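Vavitz Street swap market returns to Mundetti Hall with more room and a later closing time

Posted 9/9/24

The household swap market that has kept so many of us in soup bowls and spare lampshades is coming back to Mundetti Hall this month, and it will have nearly twice the floor space it had in February. Doors open at 10 in the morning and stay open until 4, an hour later than last time, which should please everybody who arrived in the winter to find the good saucepans already gone. 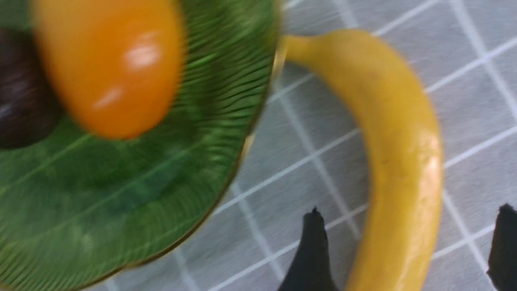
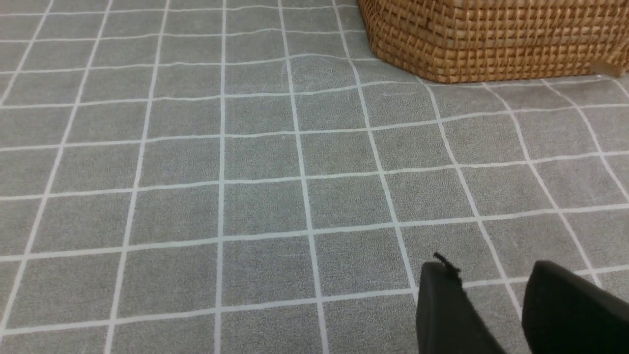 Green glass plate with an orange fruit, first picture; gray mat with a white grid, second picture.

If you have never been, the idea is a simple one. You bring things from home that are clean, in one piece and still useful, you hand them in at the long counter by the side entrance, and you get a paper token for each item. Tokens can be spent on anything in the hall, whether it is a teaspoon or an armchair. No money changes hands except at the coffee table, where a cup is a dollar and the cinnamon rolls from Vergara Bakery are two (get there early for those, they went before noon in February and there was a certain amount of grumbling).

The winter market drew around 300 people over the day, and 128 of them brought something to swap. The rest came to look, to chat or to get in out of the sleet, and they were every bit as welcome. By closing time 400 items had found new homes. What was left over went to the Proltar thrift store on the hill, which has kindly agreed to send its van again.

Glass and china were the big favorites last time, and the organizers have given them the whole of the smaller room, well away from the furniture and the stroller traffic. Colored glass in particular seems to be having a moment — serving plates, cake stands, those heavy little dessert dishes that everybody's grandmother kept in the top cupboard and brought out when company came. If you have a set you no longer use, please wrap each piece in newspaper and write on the box how many are inside. Chipped pieces can't be taken, even lovely ones.

Rugs and mats are also being accepted for the first time. They should be vacuumed and rolled, tied with string, and small enough for one person to carry up the front steps. Large carpets, mattresses, car seats and anything with a gas fitting will have to stay at home. Electrical items are fine as long as they have their plug and cord, and there will be a bench where they can be tested before they go out on the tables.

There are 81 table spaces this time around, and a few are still open for neighbors who would like to run their own stall of books, seedlings or children's clothes. Sign-up sheets are at the Mundetti Hall front desk and beside the register at Vergara Bakery. Stallholders can start setting up at 8 and may park behind the hall, though the lot fills quickly and the gate on the Vavitz Street side will be locked at 9:30.

Unspent tokens from February are still good, so do have a look in your coat pockets. Items for swapping can be dropped off the evening before, between 5 and 7, or brought along on the day until 2. Admission is free, and the side entrance has a ramp.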